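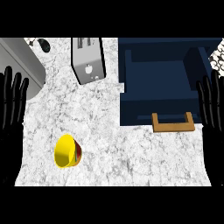 Susdale, July

Equipment planning, counter station

The kitchen counter task was reviewed in simulation this morning ahead of the purchase request. The present layout keeps the toaster and the drawer unit at the back of the marble counter, with the space in front of the wooden handle left clear for both hands. The yellow cup lies on its side to the left.

The group intends to build the same station at full size. Bresum has quoted for a pair of five-finger hands with a delivery time of 7 weeks. Tatlı offers a comparable pair at a lower price, but its quotation excludes wrist adapters and spare fingertips. Both quotations remain valid until the end of the month.

The following points are recorded for the budget:

Drawer unit. To be made in the workshop. The handle must stand far enough off the front for the fingers to close behind it. Two spare handles are to be included.

Countertop. A printed laminate panel is acceptable. Real stone was priced and declined on grounds of weight.

Compute. Training runs on the Aria server used almost 138 hours last month. No new machine is requested for this station.

Service. Bresum includes 2 years of repair. Tatlı has been asked to state its terms in writing.

Open items: floor loading in the test room; customs charges on the Tatlı quotation; whether the cup should be bought in several sizes. The request will be submitted once the first two have been settled.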